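### 3.2 Where people put things down

I went into the Surnby interviews thinking we'd mostly hear about kitchens, but boy, was I wrong! Of the 200 households we contacted, 177 wrote back, and the living room came up again and again (keys, mail, half-read magazines – all of it).

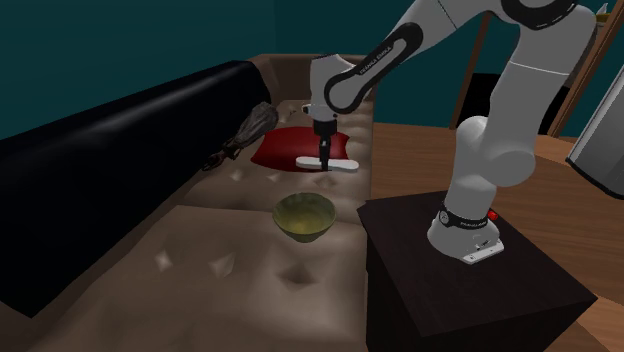 **Figure 2.** A tufted sofa with a dark side table.

Mei Begay and I then coded the answers separately, which took most of November. We disagreed on 61 of them, mainly over whether "by the couch" counts as a place. I still say it does.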